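Filed under: Bench diary, money

March. Budget week, or what I have been calling budget week for most of the month.

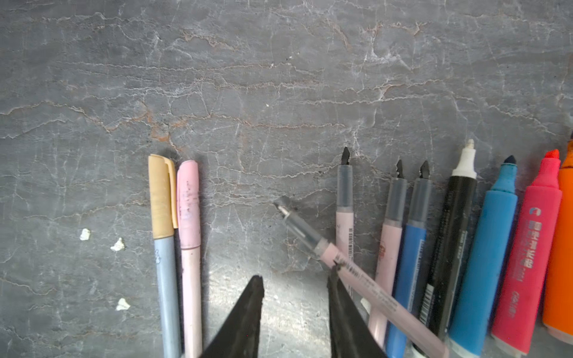 Svitlana Dovhaniuk thinks I should stop pricing arms and start pricing fingers, and she wrote as much in the margin of my draft, in capitals, next to the line where I had put "gripper, misc." She said the arm we have will do for another two years if we leave it alone, and that every hour we lost this winter was lost at the last inch. Then she drew an arrow from "misc." to the total and put a question mark on it. I have had kinder reviews, but few as short.

So tonight I went back over the list with a cup of tea and a bad attitude.

The pen job is what the money is supposed to be for. We told Naidu we would have a bench that could sort a mixed bunch of pens, markers and highlighters, and Naidu, who are polite people, wrote back asking when. Pens looked like the easy choice when I proposed them. They are cheap, they don't break, and you can buy more at the drugstore. What I left out of my thinking was that a highlighter is fat and flat, a marker is round, and a pen with a cap has a clip that catches on whatever is passing. Put them side by side and touching, lay one across the others, and you have a very expensive way of finding out what your fingers can't do.

The fingers on the wrist now are the black tapered ones. I don't hate them. But I have been writing "replace fingertips" on one list or another since before Christmas, and it keeps sliding to the bottom because it costs so little that it looks like something I could do any time. The things I could do any time are the things I have never once done.

Where the draft stands:

Fingertips, soft, spare sets. Woltden wants $40 a pair. I had put down two pairs. Svitlana crossed it out and wrote 11. I assumed this was a joke, then did the sum and found that it comes to $440, less than I had set aside for a nicer chair. The chair is under review.

Wrist camera, second unit. Gurko have one for $500 and the man on the phone was so pleased to be asked that I nearly bought it out of manners. A second camera would be a spare, and a spare is what you want at nine at night with the first one dead and everyone else gone home. It would also sit in a drawer for a year. I moved it up the list, then down, then up, and left it there mostly out of tiredness.

Lighting. I had zero. I now have $200. The bench surface goes pale in the middle under the present lamp and stays dark at the back, and a pale scrap of paper in the pale part is a different problem from the same scrap on dark gray. Eltonness sell a diffused panel on a stand. They also sell a version with an app, and I would like it noted here that I closed the page.

New arm. Still on the list. Svitlana has put a box around it and written "why" without bothering with the question mark this time, having presumably used up her supply on the total. My honest answer is that I saw one at a trade show and it moved beautifully and had a blue light on it. I wrote a full paragraph of justification last week with the word "throughput" in it twice. I read it again tonight and couldn't find the part where it picked up a pen.

The trouble is that a budget with an arm in it looks like a plan, and a budget full of rubber and lamps looks like a shopping list. I know how these get read upstairs. They turn to the last page, look for one large number to be unhappy about, cut it, and feel they've done their bit. Take away the large number and they'll go hunting through the small ones, and then I'm in a meeting defending fingertips. There is a case for leaving the arm in purely so it can be shot. I put this to Svitlana by email at six and have had no reply, and I take that as a reply.

Also forgot, again: shipping. Also the tool changer screws, which we are short of, and which I keep borrowing from the other fixture. And pens. I never put in for pens. We've been running a pen-sorting project on whatever was in the desk drawers, and people have started asking for them back.

Ten o'clock now. Arm is out. It came out without much of a fight. Fingertips at 11 pairs, lamp in, camera in with "spare" typed after it so they can't say I hid anything. Chair out, for now, though I've left the row there with nothing in it. Must ask Woltden tomorrow whether the price holds if we order them all together, and whether they still ship them loose in a bag with no part numbers.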